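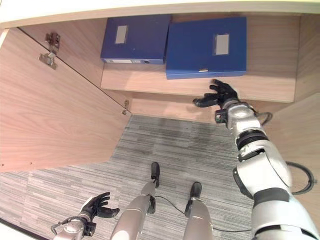
常见问题

Premevis新闻图片馆 读者与用户服务

本页收集读者、媒体编辑、教师和供稿摄影师最常问的问题。页面内容由图片服务台维护，每年九月统一修订一次，中间有变动会直接改在相应条目里。页面上没有答案的问题，可以写信给服务台，联系方式在最后一节。

一、关于图片馆

Premevis新闻图片馆是做什么的？

我们保存、整理并提供新闻摄影作品，内容包括时政、体育、灾害、天气、文化活动和日常生活。网站首页的“每日一组”由值班编辑从当天入库的新闻图片中挑选，其余图片通过检索使用。图片馆同时保管一批早年的纸质照片和底片，原属Stoltcombe日报的资料室，报纸停刊后整体移交给我们。

图片馆和Stoltcombe日报是什么关系？

日报已经停刊，我们不是它的继承者，也不处理它的订阅、广告或稿费遗留问题。移交协议只涉及照片、底片、图片说明卡和与之相连的登记簿。当年登在报纸上的文字报道不在我们的馆藏里，需要查报纸原文的读者请到所在地的公共图书馆询问缩微胶卷。

网站上的图片都是你们自己拍的吗？

不是。图片有几种来源：签约摄影师供稿，合作图片社供稿，读者投稿，以及上面提到的旧资料。每张图片的说明下方有一行来源标注，写明作者和供稿方。标注为“Ginex供稿”的图片由Ginex图片社提供，版权归该社或其摄影师所有，我们只有展示和代理授权的权利。

“每日一组”是怎样选出来的？

值班编辑上午十点前看完前一天入库的图片，选出一组，写好说明，交图片主编Rajeshwari Amin签发。选图看新闻价值、画面质量和说明信息是否齐全。说明信息不全的图片，画面再好也不会上首页，先退回供稿方补充。

为什么有时候“每日一组”里没有某条大新闻？

常见的情形有两种。一是图片到了，但拍摄地点或人物身份还在核对；二是我们手上没有这条新闻的图片授权。核对完成后图片会补进当天的页面，页面底部会注明“后补”。

“每日一组”能不能订阅？

可以。在首页右上角填写邮箱，收到确认邮件后点击其中的链接即可。订阅邮件只含缩略图和说明，点开后才能看大图。取消订阅的链接在每封邮件的末尾，点击后立即生效。没有收到确认邮件的，请先看垃圾邮件文件夹，再检查邮箱地址有没有写错。

二、检索和浏览

怎样找到我要的图片？

最省事的办法是用“地点加事件”检索，例如“港口 罢工”“湖面 结冰”。系统会同时查找标题、说明和关键词。检索词之间用空格隔开，表示同时包含；用竖线隔开，表示包含其中一个即可。加引号表示整句匹配，适合查人名和机构名。

外国人名应当怎样输入？

中文译名和原文都可以试。说明里第一次出现外国人名时，我们按通行译法写中文，并在关键词里附原文拼写。同一个人有几种译名的，编辑会尽量把几种都加进关键词，但早期入库的图片没有全部补齐。用原文检索结果通常更完整。

为什么检索某一天的图片，结果里混进了别的日子？

系统里有两个时间：拍摄时间和入库时间。默认按入库时间排列，图片社晚传的照片就会落到后面。在检索框下方把“时间类型”改成“拍摄时间”再查一次即可。旧资料的拍摄时间有些只知道年份，系统会把它们统一排在那一年的最前面。

页面上的时间用的是哪个时区？

入库时间用图片馆所在地的时间。拍摄时间用相机记录的时间，摄影师在境外拍摄而没有调整相机时钟的，可能和当地时间差几个小时。说明文字里写“上午”“傍晚”的，以说明文字为准。

为什么有的图片只能看小图？

下面几种图片只提供小图：供稿方限制展示尺寸的；正在处理版权争议的；画面内容可能引起不适、需要登录后才能查看的。前两种，登录之后也仍然是小图。

“可能引起不适”由谁来判断？

入库时由编辑标记，读者也可以通过图片下方的“反馈”按钮提出。标记后的图片在检索结果里显示为灰色方块，登录用户点击后可以看到原图。战争、事故和灾害图片都会经过这一步，但不会因为内容沉重就整组撤下。

图片说明里的编号有什么用？

编号是这张图片在馆内唯一的标识，写信询问、申请授权或报错时请附上编号。编号以字母开头，字母表示来源类别，后面的数字没有含义，不代表拍摄顺序，也不代表馆藏总量。以前的印刷目录里用的是旧编号，可以直接输入检索框，系统会转到新编号对应的页面。

能不能用一张图片去找相似的图片？

可以，把图片拖到检索框里就行。这个功能只比对构图和颜色，不识别人脸。我们没有启用人脸检索，目前也没有启用的计划。

三、使用和授权

我可以把图片下载下来自己看吗？

带水印的浏览图可以下载，供个人学习和参考。不得去除水印，也不得转发到公开页面。

在博客或社交平台上转发，算不算个人使用？

不算。公开发布就需要授权，哪怕账号没有收入、读者很少。如果只是想让别人看到某张图片，请转发页面链接，链接会自动带出缩略图和署名，这种方式不需要申请。

怎样申请授权？

登录后在图片页面点击“申请使用”，填写用途、媒介、发行范围和使用期限。一般用途由系统直接报价，付款后即可下载无水印文件。书籍封面、广告、展览和影视用途需要人工审核，审核期间请不要先行使用。

授权费怎样计算？

费用取决于用途、尺寸、发行范围和期限，申请表填完后页面会显示金额，显示的金额就是最终金额。同一张图片改换用途时要重新申请，之前付过的费用不能抵扣。成批使用的媒体可以和服务台签年度协议。

授权期限是多长？

单次授权默认有效期为30天，指从付款到首次发布的时间。在期限内发布的网页可以长期保留，不需要在到期后撤下；但过期后再发新的页面、出新的印次，都要续办。书籍授权按印次计算，不适用这个期限。

编辑用途和商业用途怎么区分？

报道、评论、教学和学术研究属于编辑用途。推销产品、服务或品牌的，属于商业用途。企业内部刊物看内容：报道员工活动的文章按编辑用途处理，产品宣传册按商业用途处理。拿不准的，请把版面样稿附在申请里，由审核人员判断。

新闻人物的照片可以用于广告吗？

一般不可以。我们能够授权的是摄影作品的著作权，被拍摄者的肖像权不在其中。图片页面上标有“已取得肖像授权”的才可以申请商业用途，这类图片在新闻类里很少。公众人物出席活动的照片都没有这项授权。

可以裁剪图片吗？

可以按版面需要裁剪，但不得改变原意。比如合影中裁去一部分人，说明文字就要相应修改；从人群中裁出一个人，使读者误以为现场只有他一个人，这种做法不允许。横幅图片裁成竖幅之前，请先看说明里有没有“不得裁剪”的字样。

可以调色、改成黑白或加文字吗？

为适应印刷而作的亮度、对比度调整可以。改成黑白需要在说明里注明。在画面上加标题和文字可以，但不能遮挡主体，也不能做成像是现场标语的样子。添加、删除或移动画面中的物体一律不允许。

署名应当怎样写？

按图片页面上的“署名格式”一栏照抄，通常是“作者／供稿方”。署名应放在图片旁边，版面实在放不下的，可以集中列在同一期刊物的图片目录里。电视节目可以放在片尾字幕中。

漏了署名怎么办？

网页请立即补上，并给服务台写一封邮件说明。印刷品无法更改的，在下一期刊登更正。主动告知的，我们一般不再追究；由作者或供稿方先发现的，要按申请时同意的条款处理。

学校可以免费使用吗？

课堂上使用是免费的，教师用学校邮箱注册后可以下载不带水印的中等尺寸文件。教材、考试汇编和对外公开的网络课程不在免费范围内，但有优惠价格。学生作业使用图片时也请写明作者。

我想把图片做成展览，需要注意什么？

请至少提前三个月联系我们。展览用途要确认尺寸、张数、展期、展出地点和是否收门票，底片扫描件还需要重新制作。展览结束后，展出用的大幅打印件应销毁或退回，不得出售或转赠。

可以用你们的图片训练软件吗？

标准授权不包括这一用途，也不允许用程序批量抓取网页。研究机构有这方面需要的，请书面说明项目内容、所需数量和数据保存方式，由图片主编和供稿方分别答复。供稿方不同意的图片，我们无权提供。

已经付了款，后来没有用，可以退吗？

尚未下载无水印文件的，可以在期限内全额退款，退回原支付账户。已经下载的不退，但可以在期限内换成同等价格的另一张图片，换一次为限。

发票怎样开？

付款后在“我的订单”里填写抬头和税号，电子发票会发到注册邮箱。抬头写错的，可以在线重开一次；再次写错就要写信给服务台人工处理。年度协议用户按季度统一开票。

四、图片说明和更正

图片说明由谁写？

摄影师或供稿方提供原始说明，编辑负责核对、翻译和统一格式。人名、地名、时间和事件名称必须有来源，画面里看得见但无法确认身份的人，只写“一名男子”“几名乘客”之类，不做猜测。

说明有错，怎样告诉你们？

点击图片下方的“反馈”，选择“说明有误”，写明错在哪里，有依据的请附上依据。编辑核实后修改，并在说明末尾注明“已更正”。涉及人物身份的错误优先处理，已经下载过该图片的用户会收到通知邮件。

收到更正通知后，我应该做什么？

网页请直接修改说明。印刷品视错误的性质而定：名字拼写错误可以不更正，人物认错或事件张冠李戴，应当刊登更正。通知邮件里会写明错误的级别和建议做法。

“撤稿”和“更正”有什么不同？

更正只改文字，图片照常可用。撤稿是整张图片停止使用，原因可能是画面经过违规修改、权利有争议或拍摄时违反了规定。撤稿通知发出后，网络上的使用应当立即撤下，已经支付的授权费由我们退还。

照片里的人是我，我不希望它出现在网上，可以删除吗？

可以提出申请。请写信给服务台，附图片编号、你在画面中的位置和能证明身份的材料，并说明理由。我们会结合新闻价值、拍摄场合和对你的影响作出决定，处理方式包括从检索中隐去、模糊面部、删去说明中的姓名，或者维持原状。提交的身份材料在处理完毕后销毁。

未成年人的照片怎么处理？

监护人提出申请的，先行隐去，再作审核。学校活动、体育比赛中的未成年人，说明里原则上不写全名，已经由主办方公开发布名单的比赛除外。

说明里的地名和我现在用的不一样，算不算错误？

旧图片的说明保留拍摄时的地名，后面用方括号注明现在的名称。如果方括号里没有写或写得不对，请告诉我们。

五、旧照片和纸质资料

Stoltcombe日报的旧照片都能在网上看到吗？

还不能。目前已经上网的是登记簿中编有说明卡的1,197张，其余底片仍在核对登记。扫描工作按登记簿的顺序进行，不接受插队，但确有出版期限的研究者可以申请单独调阅。

为什么旧照片的说明那么简单？

说明照录原卡片上的文字，当年的图片编辑往往只写一个人名或一个地名。我们补充的内容放在“编者按”一栏，与原文分开。原卡片上有明显笔误的，原文照旧，在编者按里指出。

照片背面的字和印章能看到吗？

已扫描的纸质照片，背面也一并扫描，在图片页面点击“背面”即可。背面的裁切线、铅笔标注的栏宽和付印日期都保留，没有清洁或修复过。底片没有背面图像。

旧照片的作者不明，可以使用吗？

作者不明不等于没有版权。能够确认是日报雇员在任职期间拍摄的，由我们授权；无法确认的，页面上会写“权利状况待查”，只供浏览。认得某张照片作者的读者，请提供线索。

说明卡上写的“Schnyder”是谁？

这是读者问得较多的一个名字。根据登记簿，它是给日报冲印照片的一家冲印社的名称，卡片上写这个名字的，表示由该社冲印，并不表示照片由它拍摄。早先有一部分图片误把它录在作者栏里，现已移到“冲印”一栏。仍然看到作者写作Schnyder的，请反馈编号。

可以到馆里看原件吗？

可以，需要预约。阅览时间为上午九点半到下午四点半，中午不休息。每次调阅不超过3盒，看完归还后可以继续调下一批。预约时请写明编号或登记簿页码，只写“某某年代的街景”这样的范围，工作人员难以准备。

阅览室有什么规定？

包和外套请存放在入口的柜子里，可以带电脑、铅笔和不带封套的笔记纸。钢笔、圆珠笔和饮料不能带入。看照片时戴阅览室提供的手套，看卡片和登记簿不需要戴手套，洗净擦干双手就可以。底片请放在灯箱上看，不要举到窗前。

可以自己翻拍吗？

可以用手机或相机翻拍作笔记，不开闪光灯，不用三脚架。翻拍的图像限于个人研究，发表时仍要申请正式文件。其他读者入镜的画面请当场删去。

可以复印吗？

纸质照片和底片不复印，说明卡和登记簿可以由工作人员复印，当天取件。登记簿装订较紧的几册只能扫描，扫描件会发到你的邮箱。

家里有老照片，你们收不收？

与新闻事件或公共活动有关、能说清来源的，我们愿意了解。请先寄来几张样张的翻拍文件和一份简单说明，不要直接寄原件。我们可以接受捐赠，也可以扫描后把原件归还给你。家庭合影和旅游照片一般不在收藏范围内，可以咨询所在地的地方志机构。

捐赠之后，版权归谁？

由捐赠协议写明。捐赠人本人拍摄的，可以保留版权，只把保管和展示的权利交给我们。捐赠人只是收藏者的，无法转让自己没有的版权，协议里会照实记录。

馆里的旧照片能不能买一张打印件？

权利清楚的图片可以订购，图片页面上有“订购打印件”按钮的就是。打印件用哑光相纸，不装框，背面贴有编号和署名标签。制作需要时间，急用的请在下单前先写信询问。打印件用于私人陈设，挂在餐馆、酒店等营业场所要另办授权。

六、投稿和供稿

普通读者可以投稿吗？

可以。注册后进入“读者来稿”，上传原始文件并填写说明。来稿应是你本人拍摄的新闻、天气、活动或街头场面。风景和静物如果与新闻无关，我们一般不采用。

对文件有什么要求？

上传相机或手机直接生成的文件，保留拍摄信息。不要加边框、水印或签名。长边像素不足的文件系统会拒收，并提示所需的最低值。视频截图不收，除非画面记录的是无法重拍的突发事件，这种情况请同时提供视频原文件。

一次可以传多少张？

每组最多70张，超过的请分组上传。同一个场面连拍的，请自己先挑选，留下有区别的几张。编辑没有时间在几十张几乎一样的照片里替你选择，整组退回的情况时有发生。

后期处理允许到什么程度？

裁剪、水平校正、白平衡和适度的明暗调整可以。去除灰尘点可以。不可以拼接、替换天空、擦除路人和电线，也不可以使用自动生成的内容去填补画面。入选的稿件我们会要求提供原始文件比对，提供不出的不予采用。

说明要写哪些内容？

时间、地点、人物、事件，再加一句背景。时间写到上午或下午即可，突发事件请写到几点几分。人名请当面核对写法，不知道的就写不知道。请不要写抒情的句子，编辑都会删去。

拍摄别人需要征得同意吗？

在公共场所拍摄新闻事件，一般不需要逐一征得同意，但对方明确表示不愿被拍时应当停止。在医院、学校、住宅和私人活动场所，需要取得负责人和被拍摄者的许可，请在备注里写明是谁同意的。

投稿之后多久有答复？

突发新闻当天处理。其他来稿在30天之内答复，过期没有消息的视为未采用，可以另投他处。请不要在等待答复期间把同一组照片授权给别家独家使用。

采用后有稿费吗？

首页和专题采用的有稿费，标准在“读者来稿”页面。只入库、没有在首页或专题使用的，不付稿费，但日后有人申请授权，收入按比例分给作者，每季度结算一次。余额过少时转入下一季度，转几次都不会清零。

怎样成为签约摄影师？

请先以读者来稿的方式供稿一段时间。编辑部每年九月集中看一次申请，申请材料包括一组完整的专题、说明文字和两位可以联系的推荐人。是否有专业院校学历不作要求。未通过的可以来年再申请，不限次数。

签约之后还能给别的图片社供稿吗？

可以，协议是非独家的。同一组照片如果已经交给Ginex等合作方，请在上传时注明，避免同一张图片以两个编号入库。重复入库的图片由系统合并，保留先到的那个编号。

我的照片已经入库，可以撤回吗？

可以随时申请停止新的授权，已经发出的授权不受影响。投稿后发现内容有误的，请尽快说明，不要用新文件覆盖旧文件，两个版本都要留底。

拍摄中遇到危险，你们负责吗？

我们不向读者指派拍摄任务，也不希望任何人为了投稿而冒险。火灾、洪水和冲突现场请听从现场人员安排，在警戒线外拍摄。从明显越过警戒线的位置拍到的照片，我们不采用。签约摄影师接受任务时，保险和费用按任务单办理。

七、账户和技术问题

不注册能不能看图？

浏览和检索都不需要注册。下载浏览图、查看受限图片、申请授权和投稿时需要登录。

忘记密码怎么办？

在登录页面点击“找回密码”，系统会把重设链接发到注册邮箱。注册邮箱已经停用的，请写信给服务台，提供最近一笔订单号或最近一次投稿的编号，核对后人工更换邮箱。

几个同事可以共用一个账户吗？

年度协议用户可以开设机构账户，由管理员添加成员，每人有自己的登录名。个人账户不要共用，下载记录是处理署名和期限问题时的依据，混在一起难以分清。同事离职后请管理员及时停用其登录名。

图片打开后颜色发灰，是什么原因？

多半是浏览软件没有读取文件里的色彩配置。用支持色彩管理的软件打开即可，不要另存后再调色。旧照片的灰黄色调是原件的颜色，扫描时没有校正。

下载中断后要重新付款吗？

不用。到“我的订单”里再次点击下载，在期限内不限次数。过了期限仍需要同一个文件的，请写信说明，核对订单后可以重新开放一次。

网页能用屏幕朗读软件吗？

可以。图片说明都以文字形式写在页面上，检索框和按钮也有文字标签。旧资料的背面扫描目前没有文字转录，正在逐步补充。发现朗读顺序混乱的页面，请把网址发给我们。

你们保留哪些个人信息？

注册信息、订单、下载记录和投稿记录。不保留检索记录，也不把邮箱提供给供稿方。注销账户后，订单按财务规定继续保存，其余信息删除。作者署名属于图片信息，不随账户注销而删除。

八、联系我们

写信给谁？

授权、发票、账户问题写给图片服务台；说明更正和撤稿写给编辑部；旧照片调阅和捐赠写给资料室。网站底部的联系表有下拉菜单，选好类别后会自动转到相应部门。选错了也没有关系，只是会慢一些。

可以打电话吗？

突发新闻供稿和当天付印的授权可以打电话，号码在登录后的页面底部。其他事情请写信，电话里报编号容易听错。

来信要写些什么？

图片编号、你的用户名、问题本身。涉及页面显示的问题，请附上截图和浏览器名称。同一件事请在原邮件上回复，不要另起一封，否则可能由不同的工作人员各查一遍。

对答复不满意怎么办？

请在来信标题里写“复核”，并附上原来的答复。复核由没有处理过该事项的工作人员进行，涉及说明更正、撤稿和肖像问题的，由图片主编Rajeshwari Amin作最后答复。复核期间，有争议的图片暂停新的授权，浏览页面照常保留，页面上会显示“复核中”。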